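Robotics Club: Two Arms, One Tray

The manipulation group has the two-arm table running again after the move to the Urach building. Tharun Warrier rewired the left arm in March, and members are now working on the toy kitchen task for the Clallance student meet.
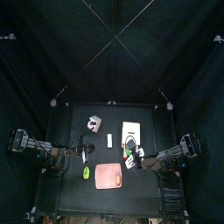 The two-arm table, with the pink tray in front.

Each team drives both arms by hand control and records its runs. Nandini Naidu keeps the log – 91 runs so far, 19 of them thrown out for bad timestamps. The green vegetable gives new drivers the most trouble.
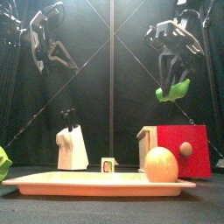

Right gripper holding the green piece, egg on the tray.

Indira Venkataraman is writing the script that sorts runs by task. She would like a second person on it before the meet. Please close the curtains when you finish and leave the log sheet in room 1544.
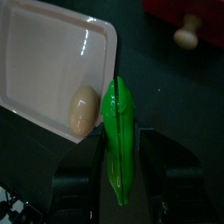 Do I need to know how to program to join?
Most new members start by driving the arms and pick up the code later.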